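Metlow library to lend out makeup kits, but not the sponges

METLOW – The public library here will begin lending stage makeup kits in November, joining a checkout list that already runs to cake pans, a metal detector and a ukulele with three strings. The kits are meant for school plays, church pageants and the town's two amateur theater groups, which have not spoken to each other since a dispute over a fog machine.

Each of the 24 kits holds greasepaint in metal tins, a set of brushes, a hand mirror and a laminated card on how to look old. The card was written by the library staff, who say they drew on experience.

Money for the project came from Lota, the craft supply store on the square, which gave 900 dollars and asked only that its name go on the lids. The name went on the lids. It also went on the mirrors, the cards and a banner over the large-print mysteries that is due to stay up until spring.

What the kits will not include is anything that soaks up makeup. The county health office wrote to the library over the summer to say that sponges and powder puffs could not be shared between borrowers, washed or otherwise. Tins and brushes may go back out after cleaning. Borrowers will be handed a new sponge at the desk, theirs to keep, and the library would very much like them not to bring it back.
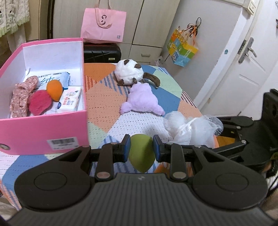
One regular at the Metlow branch wondered why a person who can be trusted with a metal detector can't be trusted to rinse out a sponge, and said the old drama club got through 90 performances with one sponge and a bar of dish soap. Asked how the club's skin had held up, the same regular said it was a comedy and people expected some redness.

The health office was not moved. Its letter runs to four pages, one of them on mascara, which the library had not planned to lend.

Kits go out for two weeks and can be renewed once, unless another borrower is waiting. Late fees will match those for DVDs. There is a separate charge for greasepaint found on books, and the library has set aside a shelf for books that already have it.

Demand looks steady. The Gisler Players have reserved six kits for their holiday show, a murder mystery set on a ferry. Their rivals, the Ukov Street Theater, reserved seven the next morning. The Ukov Street show has a cast of four.

A library notice posted by the front desk asks groups to reserve only what they need. It does not name any group, though it is taped at eye level beside the Ukov Street poster.

The branch has ordered 600 sponges, which it expects will last through the spring musicals. They are being kept in the back office with the spare ukulele strings, and staff have been asked to give out one per face. Twins count as two.

Reservations can be made at the desk or by phone after 10 a.m. A free class on fake wrinkles will be held in the children's room, where the chairs are low – anyone with real wrinkles may want to bring a cushion.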